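How Does a Robot Learn to Open a Cupboard?

Hi! I'm Rima, and my job is teaching robots to do chores. I know, I know, some of you are thinking "can you send one to my bedroom?" Not yet. Sorry!

Let me ask you something first. How did you learn to open a door? You probably don't remember. Maybe you watched the grown-ups do it a hundred times, then you reached up, pulled the wrong way, bumped your nose and tried again. After a while your hand just knew what to do.

A robot's hand doesn't know anything when it's new. It has motors and cameras and a computer inside, and it will sit there all day unless something tells those motors how to move. In the old days a person had to write out every single move like a very, very fussy recipe. Turn the shoulder this much. Now turn the elbow. Now close the fingers. That works fine if the world never changes, but kitchens change all the time! Somebody leaves a banana on the counter, the door is already half open, and the recipe is no good anymore.

So at Dristedell (that's where I work) we teach a different way. We show the robot examples. Lots and lots of examples.

What's an example?

An example is one try at one job, from start to finish. Say the job is "open the cabinet." I put on my controllers, which are a bit like the ones for a video game, and I steer the robot's arms. When I move my right hand forward, the robot's right arm goes forward too. I reach for the door, hook it, swing it and stop. While I'm doing that, the computer writes down two things over and over, many times a second: what the robot's cameras saw, and how the arms moved.

That whole recording is one example. Then I put everything back and do it again, and again, and then it's time for a snack, and then I do it again.

Our cabinet collection has more than 3000 examples in it now. Four of us made them: me, Mounir Younis, Fadwa Samir and Hicham Benkirane. Mounir is the fastest. Fadwa's are the smoothest, and I try to copy her. Mine wobble a little, and they still go in, wobbles and all, as long as the door gets opened.

A pretend kitchen

Now for my favorite part. We don't need a real kitchen for most of this! We use a simulation, a pretend world that lives inside a computer, sort of like the world in a game. The robot in there is pretend too, but it bends in the same places as our real one and its arms are the same length. If I crash it into a wall, no one has to call the repair shop. (I've crashed it into a LOT of walls.)

Our pretend kitchen is called Skustlow, and it can change itself. I press a button and the counter is stone. I press it again and the tiles are a new shape, or there are different vegetables lying around. Why bother? Well, suppose you only ever learned to open one door, a blue one. You might think that all doors are blue! A robot can get muddled up in just that way. When the kitchen keeps changing, the robot has to work out which things matter for opening a cabinet and which things don't. The edge of the door matters. The eggplant doesn't.

This is a moment from the cabinet job, with the tip of the right arm up against the edge of the big wooden panel:
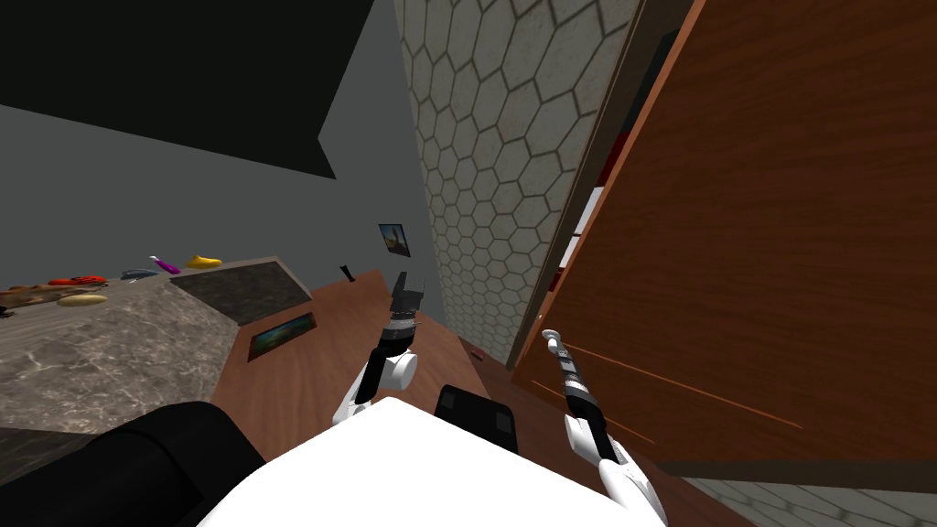 Lovely Rivera wrote in to say that she'd want the robot to see some bad tries too, so it would know what a mistake looks like and how to get out of one. Great thinking, Lovely! We do keep some of those. If my arm slips off the door and I come back and get it the second time, the whole thing gets saved, slip included. The robot can learn the "oops" and the "fix it" together. The ones where I just give up and never open the door go in a separate pile, so they don't get mixed in with the good ones.

Then what?

When we have a big enough pile, a computer program goes through it and practices guessing. It looks at what the cameras saw and guesses how the arms should move next. Then it checks its guess against what a person did. Wrong? It changes itself a tiny bit and guesses again. It does this for days, and it never asks for a snack.

After that I put my controllers down and let the robot try all by itself. The first time I watched one of ours do it, it missed the door completely and waved at the wall. We went back and made more examples. In August we're starting on drawers, and I've already been practicing my pulling.

More from Robots for Kids
Why Do Robots Need So Many Cameras?
What's Inside a Robot Elbow?
Meet Vustus, the Robot That Sorts Socks
Draw Your Own Pretend Kitchen

Last updated: Tue 11 July

Contact us | © Dristedell | Back to top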